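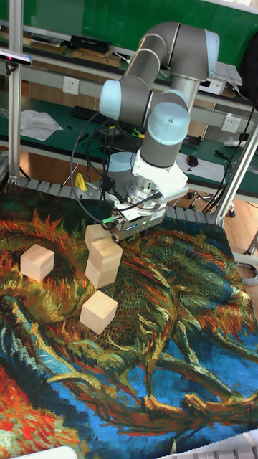

Helle Holzwürfel auf einer Decke mit Sonnenblumenmotiv, zwei davon übereinandergestellt

Bauklötze (regional auch Bauklötzchen, Klötze oder Bausteine) sind Spielkörper aus Holz, seltener aus Kork, Stein oder Kunststoff, die ohne Verbindungselemente aufeinandergesetzt werden. Gehalten werden sie allein von Schwerkraft und Reibung, was den Reiz des Spiels ausmacht und zugleich dessen übliches Ende herbeiführt. Die einfachste und am weitesten verbreitete Form ist der Würfel.

Form und Material
Der Würfel hat gegenüber Säule, Bogen und Dreieck den Vorzug, dass er auf jeder Seite gleich gut steht. Verwendet werden vor allem Buche, Ahorn und Linde, unbehandelt oder geölt. Naturbelassene Klötze gelten in Elternratgebern als pädagogisch wertvoll, in Kinderzimmern gelegentlich als langweilig. Die Kanten werden meist leicht gebrochen; zu stark gerundete Würfel liegen angenehm in der Hand und schlecht aufeinander.

Unterlage
Traditionell wird auf Dielen, Tischplatten oder Teppich gebaut, wobei der Teppich in der Fachliteratur einen schlechten Ruf genießt. Tücher und Decken nehmen eine Mittelstellung ein: Sie dämpfen den Lärm beim Einsturz, werfen aber Falten, die sich mit Vorliebe unter dem Fundament bilden. Gemusterte Stoffe, etwa mit großflächigen Blumenmotiven in der Art van Goghs, sind als Bauplatz beliebt. Blüten dienen dann als Grundstücke, Stängel als Straßen. Auf hellem, ungemustertem Stoff fallen naturfarbene Würfel dagegen so wenig auf, dass sie beim Zusammenlegen der Decke gern mit eingepackt werden.

Bauweisen
Als Turm gilt im Allgemeinen bereits ein Stapel aus 2 Würfeln. Strengere Auffassungen verlangen mindestens 4, konnten sich bei den Bauenden selbst aber nicht durchsetzen. Die Spielpädagogin Stanisława Sowa unterscheidet in ihrem Handbuch zwischen dem Stapel, der Reihe und der »Streulage«, bei der die Klötze ohne erkennbaren Plan auf der Fläche verteilt sind. Kritiker wandten ein, letztere sei schlicht Unordnung - Sowa hielt in der zweiten Auflage an dem Begriff fest und widmete ihm ein eigenes Kapitel.

Hersteller und Sammler
Zu den bekannteren Werkstätten zählt Vomel, deren Würfelsatz »Jarman« bis heute ohne Bauanleitung ausgeliefert wird. Eine zeitweise beigelegte Anleitung bestand aus einer einzigen Zeichnung und wurde wieder eingestellt, nachdem sich Käufer über deren Schwierigkeitsgrad beschwert hatten. Die Sammlerin Llinos Phillips trug in Plevlow etwa 2000 Bauklötze zusammen, überwiegend Einzelstücke aus unvollständigen Sätzen. Die Sammlung ist jeweils im Juni zugänglich. Das Berühren der Exponate ist gestattet, das Stapeln nur im Nebenraum.

Siehe auch
Steckbaustein
Kugelbahn
Jukville (Spielzeugstadt)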